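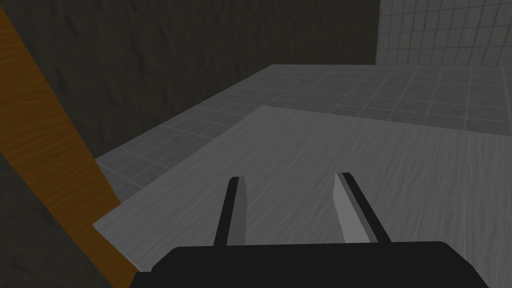

The mentor who rang at 7 am

My first week at Arkbridge I ate lunch in my car. Four days out of five, with the seat pushed back and the radio on, because the lunchroom had its own seating plan and I hadn't been given a copy. I was 41, the oldest new starter they'd had in the claims team, and I'd come from running a school canteen.

So when people ask me what makes a workplace welcoming, I don't think about the poster in the lift. I think about the phone call I got the next Wednesday, at seven in the morning, from a woman in payroll I'd never met. She'd been paired with me under a new mentoring scheme and wanted to know if I drank coffee. (I do. Lots.)

The scheme was set up by Noller, a small consultancy that goes into mid-sized companies and asks staff some fairly nosy questions. Who do you eat with? Who told you the last job was going before it was advertised? Arkbridge has 2146 people on the books, and 1000 of them filled in the survey, which I'm told is good going. Plenty of us gave the same answer to the second question — no one.

What changed was pretty dull, if I'm fair. Every vacancy now goes up for a full fortnight before anyone's interviewed. Team meetings moved off 8.30 so the school drop-off crowd could make them. The prayer room got a lock and a heater. And 55 of us were matched with somebody from a completely different floor.

Some of it flopped! The Friday culture lunch lasted three goes before the same two people were doing all the cooking. Over at Lowther, where my sister works, they bought an app called Truka to do the matching, and she got paired with her own boss. They had one very quiet sandwich together.

My payroll friend and I still have coffee most weeks. She talked me into going for team leader in May, and read my application twice, and took out every "just" and most of the "hopefullys". I start on the new desk after the long weekend.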